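Floria demo – the greenhouse puzzles are so good

mossyboots
Played the new Floria demo last night and I'm completely hooked! You're a gardener who grows bridges out of seeds, and every plant remembers which way the wind was blowing when you put it in the ground. I got all the way to the flooded greenhouse in Sevdale and then just sat there grinning. Has anyone opened the gate behind the waterwheel?

quillfish
Yes! Plant the ivy before you turn the wheel, then climb it while the water's dropping. Took me 38 tries (the game keeps a tally, which is rude). Loved every one of them.

tinlantern
I'll be the grump. The puzzles are great but the jumping feels floaty, and the April build was tighter. I fell off the same ledge so often I went and made dinner.

mossyboots
Oh, I like the float! It gives you time to throw a seed in midair. Try it on the long gap before the bell tower – you can plant two on the way across.

tinlantern
Okay, I didn't know you could do that. Still want a slider for it.

quillfish
A slider would break half the rooms though. The gaps are all measured for that one jump. 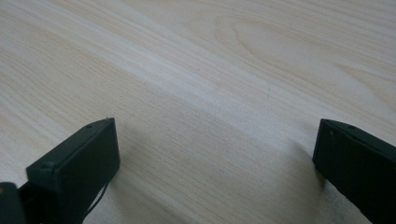 Posted by vudamo_fan | Member | 136 posts | 28th August

Huge yes to this demo! I'm with tinlantern on the April build, but only for the ladders. They used to grab you right away and now I slide past the top rung. The music makes up for it, I had the Cordeiro theme in my head all through work (the bit where the flute comes in when you light the lamps!!).

Also, for anyone missing seeds: there are four in the Cordeiro cellar, and one is behind the clock. Push it left.

mossyboots
BEHIND THE CLOCK. I walked past that thing all evening. Going back in right now!

tinlantern
Pushing it left did nothing for me. Do you need the lamps lit first?

vudamo_fan
Yep, both of them, then try again.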